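Walk the Low Road First

Most people who write to me about hut-to-hut walking want to know how high the trail goes. They ask about the pass, the ridge, the final climb. I think they are asking about the wrong part of the trip. The first two days in the valley decide how the rest will go, and most guidebooks give those days a paragraph and a bus timetable.

I have walked the Rerneck loop many times, in both directions. The usual advice is to take the morning bus to the upper parking lot at 1186 meters and start climbing right away. That saves a day and a half. It also puts people with new boots, full packs and desk legs on a steep slope within ten minutes of leaving their seat. By lunch they have blisters. By evening they are at the Soler hut asking whether there is a way down that avoids the stairs.

My argument is simple. Start at the river, walk the old farm road, and skip the bus.

The farm road is not pretty in the way the ridge is pretty. It passes a sawmill, a gas station and a long row of hay barns. You share parts of it with tractors. But it is flat, it has water, and there are villages along it where you can fix a mistake. If your pack rubs, you can repack on a bench. If your boots are wrong, there is a shop in Grundirwood that will sell you a different pair and mail the old ones home. Past the upper parking lot there is no shop at all.

Levente Szalai and I have argued over this for years. He works as a guide and says his clients pay for mountains. He has a point. A person with five days of vacation doesn't want to spend two of them looking at barns. My reply is that a person with five days should choose a shorter walk. The loop takes seven if you do it well. Cutting it down to five by removing the easy part leaves only the hard part, and I don't see how that counts as a favor to the client.

The same thinking shows up in how people pack. They buy for the pass and forget the evenings. I see expensive jackets on walkers who have one pair of socks and no towel. The huts on this side stopped lending towels a while back, and the showers, where they exist, are worth using. A small terry towel is heavier than the thin travel kind and slower to dry, and I carry one anyway. 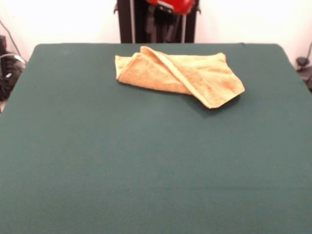 Do you need to book the valley guesthouses ahead of time?

Outside of August, a phone call the evening before is enough. In August, book the first night before you leave home and leave the second one open, so that you can stop early if your feet need it.

Leaving that second night open matters more to me than any piece of gear. A fixed booking makes people walk past the point where they should have quit. Irén Fülöp, who ran the guesthouse below the church for a long time, used to tell me she could spot the guests with a tight schedule by how they came up her front steps. They were also the ones who left before breakfast.

There is a fair objection about money. Two more nights in the valley cost something, and so do the meals. I don't want to wave that away. The guesthouses are cheaper than the huts, though, and a bed in the Soler hut in high season now costs more than a room with a door down by the river. If you camp, the field behind the Grundirwood fire station is still open to walkers. The faucet is on the north wall.

The other objection is that the low road will wear you out before the climb. I have not found this to be true. The walking is easy, and the stages are short. What it does is let the shoulders and feet get used to the load while the ground is kind. Fanni Fodor walked it with me one September with a bad knee and planned to turn back at the lot. She went over the pass at 1767 meters three days later and was slower than me only on the way down.

I would also like the Fluvora trail map to stop printing the farm road as a thin gray line. The ridge gets a thick red one. People plan with their eyes, and a gray line looks like something to be skipped. The road is older than the ridge path, and it was the normal way up the valley until the bus came.
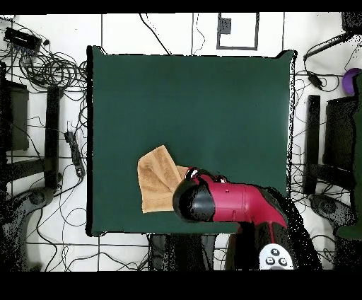

What I Would Change

Move the official start of the loop back to the river bridge. Put the first trail sign there and list the walking times from that spot. Keep the bus for day hikers and for anyone who has to get down in a hurry.

Pauline Garside suggested at the spring trail meeting that the bus should stop at the halfway village too, and I would support that. It would give people a choice between all and nothing. Someone who feels strong after the first morning could ride the rest, and someone who doesn't could stay the night.

None of this needs much money. A few signs, one bus stop, and a thicker line on the map would do most of it. Until then, get off the train, cross the bridge and turn left at the sawmill.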